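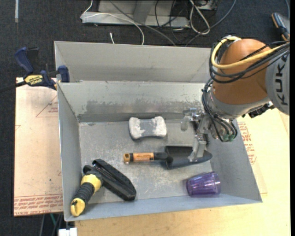 Does the sorting cell still need someone stood next to it on lates?
For now, one person within reach of the stop button, and they can do other work while they're there. Not the full pair like we had in February.

Ticket: Hullar returns, sorting cell
Opened August 22, 2026
Status: open, waiting on Platus
Priority: medium (lates say high)

Reported: arm pauses on mixed bins, garden and kitchen stuff together. Sits there 90 seconds then asks for a hand. Single-type bins fine. 18 call-outs on one late shift, nearly all for mixed.

Tried so far
— restarted the cell, no change
— restarted the Platus software as well, ok for an hour then same again
— checked air hoses, no leaks found
— swapped finger tips for new set, no change
— cut the load to 3 items a bin, better but hopeless for throughput

Note from lates: it isnt the pauses so much, it's the walking. Packing bench is the far end, so whoever's on cover goes back and forth all night and their own pack rate drops. Two people have had that raised in their reviews. Not fair, it's the cell's time not theirs. Can call-outs be logged against the cell please.

Reply, shift office: agreed. Logging against cell from tonight. Reviews being looked at again, will confirm.

Update: moved one packing bench next to the cell. Walking sorted. Noisy though, and you can't hear the radio, which has gone down badly. Ear defenders on order from Manurung.

Update: Platus think its the wait setting, was put in for the old bins and never changed back. Sending a new file. Do NOT change it yourselves, last time we lost the whole setup and days had to sort by hand.

Still to do
— load new file when it arives, days to test first
— training for the 2 new starters, they've only been shown the stop button
— ask if cover can rotate every hour

Leave ticket open.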